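先校零位，再谈算法

机械臂抓偏了，多数团队的第一反应是重训模型或者换相机。我的看法相反：先查末端安装，再查零位，最后才轮到软件。Bavus单元交给我们维护以后，报修单上写“识别不准”的，拆开来看常常是法兰螺钉松动，或者更换夹爪后没有重设工具中心点。

工具中心点偏2毫米，在空旷台面上看不出来。目标放进带边沿的盘子，旁边再立一只杯子，余量就没有了。指尖下探时先碰到什么，取决于这2毫米落在哪个方向。所以我主张验收场景按真实桌面来摆，单独一个方块放在白板上，测出来的重复精度对现场没有多大参考价值。仿真里也应照此办理，容器、饮料罐、杯子都放进去，再核对夹爪姿态。 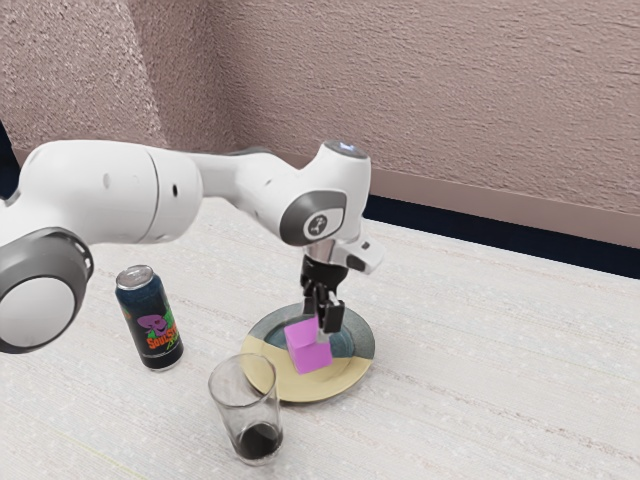

图1 仿真场景：夹爪指尖位于盘中紫色方块上方，盘侧为饮料罐与玻璃杯。

仿真替代不了校准。模型里的连杆长度是标称值，关节没有间隙，指垫也不磨损。Zallus的做法是把现场标定结果写回仿真参数，每运行600小时更新一次，我认为这个周期偏长。指垫磨损与节拍有关，与通电时间关系不大，按抓取次数计更合理。我们在Giretti线上改为每班抽检4个点位，超差即停，重设工具中心点后再放行。

反对意见主要来自产能一侧，理由是抽检占节拍。我们统计过，一次抽检耗时297秒，放在换班时做，不占生产时间。Yeoh厂区坚持每周五集中校准，结果周三、周四的偏差只能靠操作员手动补偿，补偿值又没有记录，到周五谁也说不清零位是从哪里开始漂的。

补偿值必须入档，夹爪更换也必须入档，写明扭矩和指垫批次。做不到这两项的单元，暂时不要讨论换模型。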